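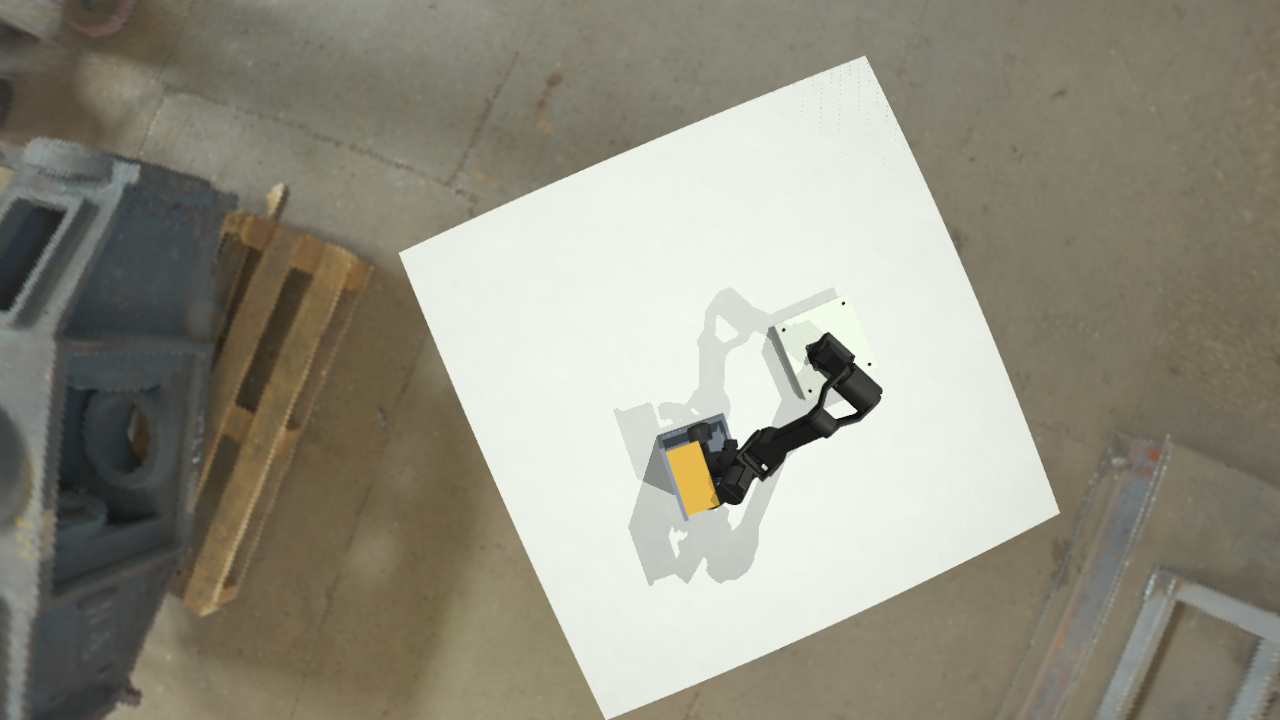
A white tabletop, seen from almost directly overhead

I was halfway through my toast on Wednesday when the news came through that the Hedport ferry is getting its evening sailing back. I may have cheered a bit, and the cat left the room.

If you've moved here recently you won't remember the late boat, so a bit of background. It used to leave Hernar at half past nine, which meant you could have a proper supper over there, or catch a film, and still sleep in your own bed. It was dropped two winters ago and we've all been running down the hill for the ten to six ever since (me in the wrong shoes, usually).

Dreditano, the company that runs the crossing, says the late boat will be back from April, Thursdays to Saturdays to begin with. It'll use the smaller of the 2 ferries, the one with 102 seats and no room for cars, so if you're driving you're still stuck with the daytime sailings. Bikes are fine. Dogs are fine too, as long as they stay downstairs.

More than 1,000 people signed the petition that sat on the counter at the Ochoa bakery all last summer. I signed it while waiting for a cheese roll and then forgot all about it, so I can't claim much credit. The girl on the till told me they went through three biros.

Fares are the bit I'm less happy about. A single on the late boat will cost two pounds more than the daytime one, and the ten-trip card won't be valid on it. I rang the ticket office to ask whether that might change and was told to try again after Easter — make of that what you will.

The new timetable should be up at the landing stage by the end of the month, and paper copies will be at the library. The last boat back on Sundays stays as it is, at ten to six. The waiting room on the Hernar side will be kept open until the late boat has gone, heater included.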